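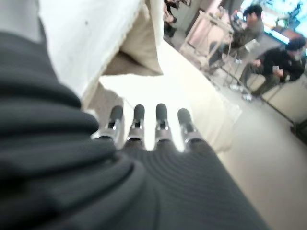 **Drisix bed-making project: progress report for the Phuthong program office**
Prepared by Oranuch Srithong, Tukent, for Padmavathi Gowda
Covers work through December

Dear Padmavathi,

You asked for the short version first. The robot can pick up the corner of a sheet far more reliably than it could at the last report. It also stopped badly once, which pulled a fully made bed apart and cost us most of two weeks. No one was hurt. The bed has been remade many times since, largely by people.

## Where the work stands

We set ourselves 583 corner picks in this period, all on the low upholstered bed, and 478 of them ended with the corner held and lifted clear of the mattress. Jintana Nuchit, who keeps the log, counts a pick as good only if the robot also lets go when told to. I argued for a gentler definition and lost.

The failures are mostly dull. The fingers close on one layer too many, or on a crease that looks like a corner and isn't. White fabric under strong light gives the cameras very little to work with, and we've spent more hours than I'd like to admit moving lamps. Folding at the table is behind the bed work, and I won't pretend otherwise. Small folded pieces are easier to find and much harder to separate, so for now the table is mainly where we try out new grip settings before letting them near a full-size sheet.

## The stop that wasn't

In the middle of an afternoon run the right arm picked its corner correctly and started to draw the sheet toward the foot of the bed. A loop of cable swung under the frame rail at the corner and caught. The arm kept pulling. The wrist controller, a Genitz unit, registered the extra load and asked for a stop, and the stop arrived 200 milliseconds later than it should have.

That doesn't sound like much. With an arm that's already moving it was enough to pull a connector halfway out of its socket, at which point the gripper did what we had told it to do on loss of signal: hold on. Holding on is an excellent rule if you're carrying a glass. If you're attached to a sheet, and the sheet is tucked in at the far side, it means you have joined the bed.

Boonmee Petchrat was on the stop button and pressed it promptly. The arm's drives cut out and the arm sagged onto the mattress, still gripping. He then spent a quarter of an hour freeing the fabric by hand, because the manual release sits on the inside of the wrist and the wrist was on the bed. I'd like to say we had a procedure for this. We had a page headed "Manual release" with a diagram of the previous gripper.

The sheet tore along the hem. We are not claiming for the sheet.

## What we found

Rungnapa Saithong took the fault apart and there turned out to be two of them, each fairly harmless without the other.

1. **Cable slack.** The loops on the right arm had been left generous so the elbow could straighten fully. They had grown more generous every time one of us replaced a cable and used the next length up. Nothing in our pre-run check asked anyone to look at them.
2. **The late stop.** Load warnings from the wrist were sharing a queue with camera data. On a quiet run this didn't matter. On a run with both arms working and every camera recording, the warning waited its turn, very politely.

We also looked at the knit covering, which had been everyone's favorite suspect. It's soft, ribbed, and inclined to bunch up in thick folds behind the fingers, so it looks guilty. Rungnapa found no sign that it played any part. I'm recording this mainly because I had already blamed it in an email to you, and I withdraw the email.

## What has changed

The load warning now has its own line to the drives and waits for nothing. The loss-of-signal rule depends on the task: with bedding the gripper opens, and with anything that could fall on a foot it holds. The release page has been rewritten and now shows the gripper we own.

Cables are the unfinished part. We've agreed to take 50 millimeters out of each loop on the right arm and add a guide at the elbow, but the guide isn't made yet. Until it is, the loops stay as they are, and we run at reduced speed with one person watching the cables and doing nothing else. In this corner pick the right gripper has the sheet up in a peak, the left hand is open beside the fold, and the slack is hanging along the right arm where the guide will go. 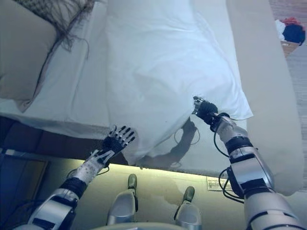 ## Effect on schedule and budget

The two lost weeks come out of table folding, as it had the least to lose. Pillowcases move to the next period. The connector and the cable guide fit inside the existing parts line, so I'm not asking for money, a sentence I expect you to frame.

I am asking for two decisions:

- Permission to keep the reduced speed until the guide has been fitted and Boonmee has signed off on it. This will make our pick rate look worse in your next summary table.
- Agreement to move the demonstration from a fully tucked bed to one tucked on a single side. The robot hasn't yet made a tucked corner I would show to a visitor, and the far side is where we got stuck last time.

## Next period

Jintana will repeat the full set of picks at reduced speed, with the new stop line in place, and then again at normal speed if the guide arrives. Rungnapa is going to provoke the snag on purpose, using an old sheet and a dummy cable, and time the stop properly. You're welcome to attend. Please stand on the side Boonmee tells you to.

The fault log and the revised release page will follow separately once Jintana has finished correcting my spelling in them.

Oranuch Srithong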